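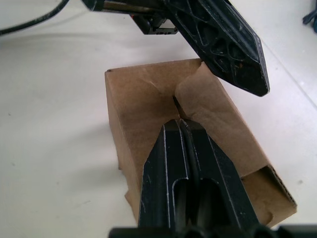
Carton Handling Practice: Gallery 2, Two-Arm Work on Flaps

Tellham Bench Automation, working practice pages. Text by Yvette Morin, checked by Onni Valtonen.

These pages accompany the house rules for two-arm work on corrugated cartons. They apply to the Tellham benches and to the Trunosstead line, which adopted the same rules in December. Rule numbers refer to the current issue. Where a customer specification is stricter, the customer specification applies.

Fingertips closed at the fold. Rule 4: contact with a flap is made with the fingers together. They are opened only after the tips have passed the edge of the board. Opening early tears the liner, and a torn liner is recorded as a damaged carton even if the box still closes.

Second arm over the corner. Rule 7: while one arm is in contact, the other holds a position clear of the carton until it is released by the operator or the program. Minimum tip-to-tip clearance during the hold is 60 mm on new programs and may be reduced after sign-off by Brock Pelletier.

Creased board and exposed fluting. Rule 9: a carton with wrinkled flaps may stay in use for trials. A carton with crushed fluting along a working edge is withdrawn. Mark withdrawn cartons on the base, never on a flap, and enter them on Form 444.

Finger wear. Rule 11: scratches and scuffs on the finger faces are acceptable. Cracks, burrs and loose tips are not. Fingers are inspected at the start of each shift and after any contact with the tabletop. Replacement pairs are drawn from Sinia stores and fitted as a pair.

Cable on the table. Rule 12: cables that lie on the work surface must stay outside the swept area of both arms. Check this with the arms at full reach as well as at the start position.

Speed limits for all of the above: 70 mm/s on approach, reduced before first contact to the value given in the program sheet. Force limits are set per carton grade and are listed in the Sveinbjörnsson tables, kept at the bench.

Corrections to rule text go to Maricel Fajardo. Requests for a bench trial go to Ojārs Urbonaitė, with the carton grade and the program sheet attached.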